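Wall coverings in a rental, washable or not?

16 Jun 2020

csizmadia_e
Rental policy allows peel-and-stick only. Looking at patterned vinyl for a bedroom, one accent wall plus the closet return. Pink or something near it. Total area is 162 square feet. Need advice on adhesive class and removal.

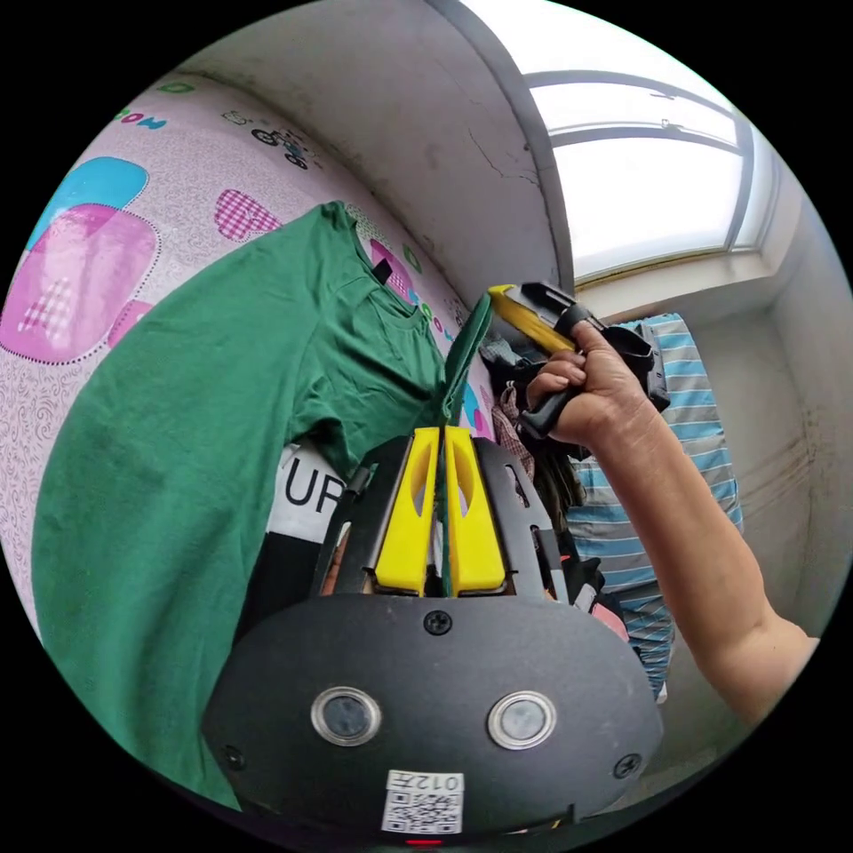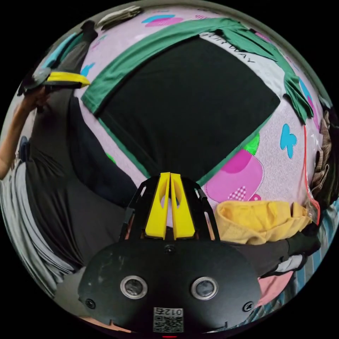
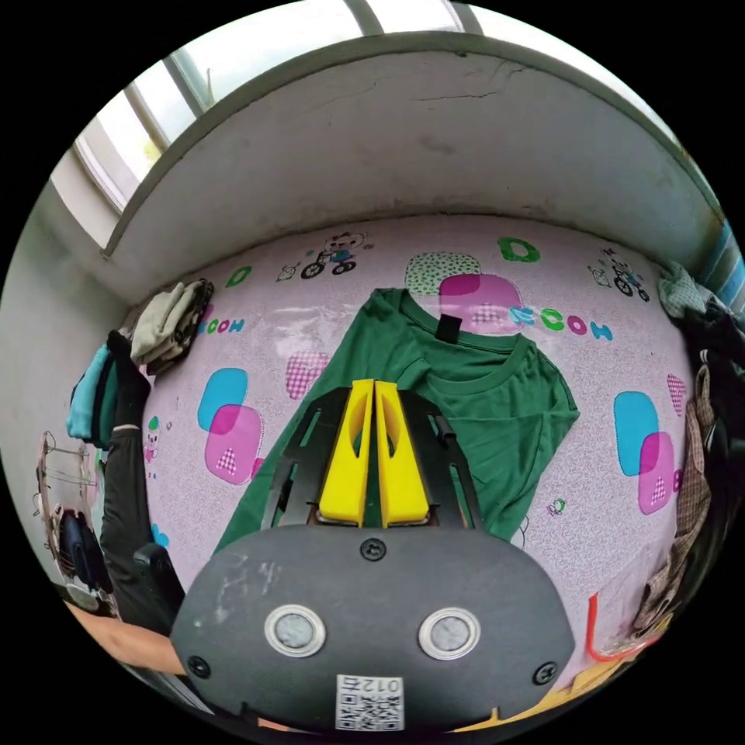
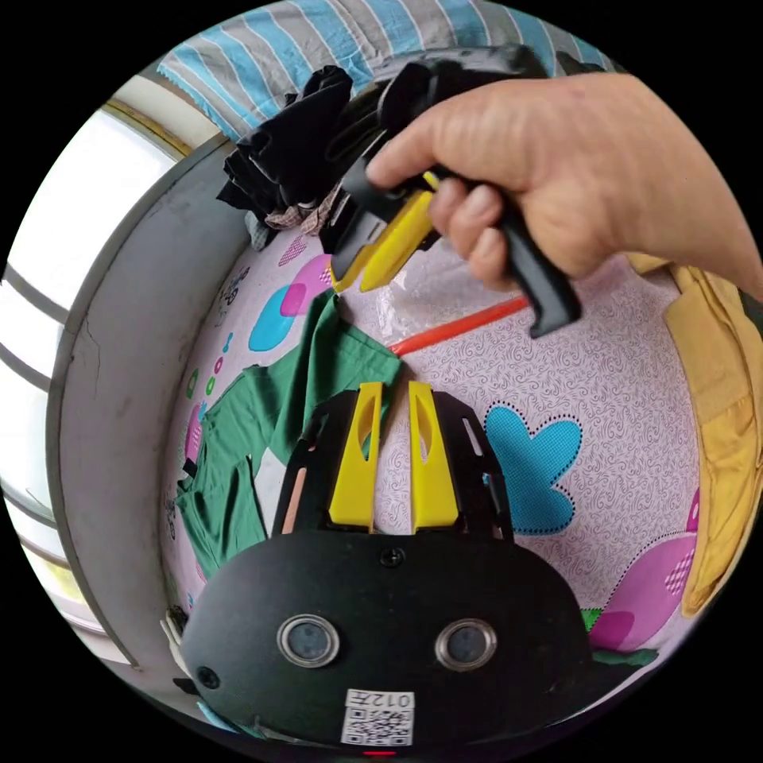

Vanton Home Improvement Club, Interiors Board

tuvlow16
Ask for the peel strength in writing before you order. Low-tack film lets go at the seams if the paint under it is flat. Eggshell or satin holds better. Wash the wall, let it dry for two days, then hang a test strip.

plasterline
Disagree on flat paint. I hung Cikden film over flat latex in March and the seams are still down. The condition is one coat of primer first.

tuvlow16
Primer changes the surface, so you did not hang it over flat latex. A renter may not be allowed to prime.

plasterline
Fair, but water-based primer is paint. My lease covers paint as long as the color goes back.

Ernő Tóth
Check the roll math. At 16 square feet usable per roll, 162 comes to 11 rolls with no allowance for pattern match. With a half-drop repeat I would order 13, all from one batch number. Reds and pinks shift between batches more than grays do.

csizmadia_e
Quote came back at $114 a roll, so 13 rolls is $1,482. With the smoothing kit and freight it is $1,682. More than I planned.

plasterline
For that money drop the closet return.

Ernő Tóth
Or keep it and use a random match. Waste falls to almost nothing.

tuvlow16
For removal, warm the film with a hair dryer on low and pull back at a flat angle, slowly. Pulling straight out takes the paint with it. Leftover adhesive comes off with dish soap and warm water. No solvents on latex.

csizmadia_e
Dropping the closet return. Test strip goes up behind the door first.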